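The Great Pantry Clear-Out, or How I Found Four Jars of Cumin
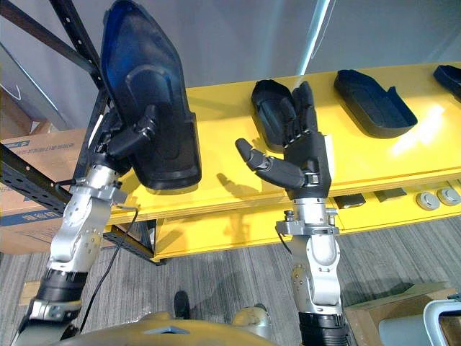 Roel Leemans

So October is the month I finally dealt with the pantry. I'd been putting it off since spring, and then one evening I reached for the rice and a bag of lentils came down on my head (the bag was open, of course), and that was that. I got the stepladder out the same night.

I took everything down, every last thing, and put it on the kitchen floor. My neighbor Jelle Desmet came over to borrow a drill bit, looked at the floor and stayed until ten. He found four jars of cumin, three of them open, and a tin of chestnuts that had moved house with me. He also ate most of the good crackers, so I can't say his help was free!

A few things I learned, in case you're thinking of doing the same. Do one shelf at a time and wipe it before anything goes back, even if you're tired. Flour and sugar go low, where you can lift them without a fight. I used to keep them up top and I have no idea why. Anything in a packet that's already been opened gets a jar with a label, and the label gets a month on it. Masking tape and a marker work fine. I bought fancy chalk labels once and they rubbed off on my sleeves.

The big argument in our house was about the deep top shelf. I wanted it for cake pans and the roasting tray, and I lost. It's now for things we use twice a year, so the preserving pot, the fondue set and the enormous soup ladle from my aunt live up there together. The pans went down beside the oven, standing on their edges like books, and okay, that's better. I can pull one out without the other six following it.

I did find moths in one bag of walnuts. If you get them too, take the whole bag outside right away, then vacuum the corners and the little holes where the shelf pegs go. I put a few bay leaves in there afterward. Teun Vandenberghe swears by them and I'm not so sure, but the pantry smells nice.

We had a lot left over that was sealed and still in date, mostly pasta and canned tomatoes, and two of those boxes went to the swap table in the hall. If you've got spare jars with lids that fit, bring them along as well, because they go fast. Small ones especially, people want them for spices.

And if anybody needs cumin, I'm on the second floor. Knock loudly, the bell still sticks.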